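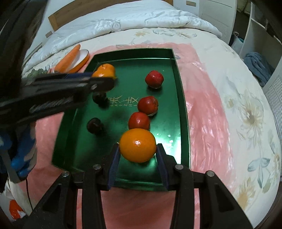

Fruit tray on the bed, pink sheet underneath.

6 July 2025

Fruit sorted in the bedroom. The kitchen counter is still out of service while the sealant cures, so the bed has become the work surface. Pink plastic sheet over the floral duvet, comforter folded back to the headboard, green tray on the sheet. The mattress gives under load and the tray tilts if a knee goes down near it, so the rule is to stand or kneel on the floor.

Tray contents: two mandarins, three apples, two plums. The toy carrot and the orange-and-white dish stayed outside the tray at the corner. I keep meaning to return the carrot to the toy box and have not done it.

Notes on layout. The tray has low walls, low enough that round fruit will go over them if pushed at any speed. The apples want to be on one side and the small fruit on the other. I tried the apples across the middle first and they rolled into the plums. Along the right side they hold each other in place well enough. The mandarins are best at the two ends. They have the most grip of anything in the tray on account of the peel and do not wander. The plums wander constantly. A folded paper napkin under each one would fix it, but then the metallic green does not show, and Puspita likes the green.

The tray was a gift from Puspita Mangundap, brought over in June along with a bag of plums that were all eaten by the next morning. The gold lettering in the middle is faint in places. She said it was a greeting of some kind and then could not remember which one. Cleaning it with the rough side of the sponge is prohibited from now on.

Condition check, done by hand after breakfast. Mandarins: firm, no soft areas, one slightly loose in the skin. Apples: spotted but sound. The spots are on the surface and do not go into the flesh, going by the one I cut yesterday from the same bag. Plums: one ready, one needs two days. The ready one goes first. Apples to be kept away from the plums overnight, otherwise everything ripens at once, as happened in June.

Cost of the fruit was 32 for the lot, which is high. The stall by the bus stop would have been cheaper but closes early and I did not get there. Entered in the notebook under food. The sealant is entered under repairs at 129, including the Druston scraper, which bent on first use. I have kept the receipt and will take the scraper back when I am next on that side of town.

Room itself. The shelving unit has one folded blue towel on it that belongs in the bathroom. The white cabinet door still catches at the bottom. I took the lower hinge screw out, put a sliver of matchstick in the hole, and put the screw back. It closes better but not fully. The upper hinge is probably the real fault. Next attempt with a longer screw if the hardware drawer has one.

The plastic sheet is worth keeping. It wipes down with a damp cloth and has so far kept juice off the duvet cover, which takes a full day to dry in this humidity. Its one defect is that it slides. Tucking the far edge under the comforter helped. A strip of tape at the corners would help more, but I do not want residue on the cover. It also makes a noise when moved, so no fruit work while anyone is napping.

Kitchen status: sealant tacky at the back corner, dry along the front. The tube says 6 hours and it has had far more than that. Humidity again, I assume. I left the window open and the fan pointed at the wall. If it is no better by tomorrow evening I will cut out the back corner and run that part again.

Supper was rice and egg, cooked on the single burner in the hall. One apple afterward, sliced, peel left on. Slightly mealy near the core, good otherwise. Puspita called at the end of the meal to ask about the tray and I told her it was in use. She is coming by later in the week with more plums. I asked her to bring 3 at most. She will bring a bag.

To do: towel to bathroom, carrot to toy box, longer screw, look at the sealant before breakfast.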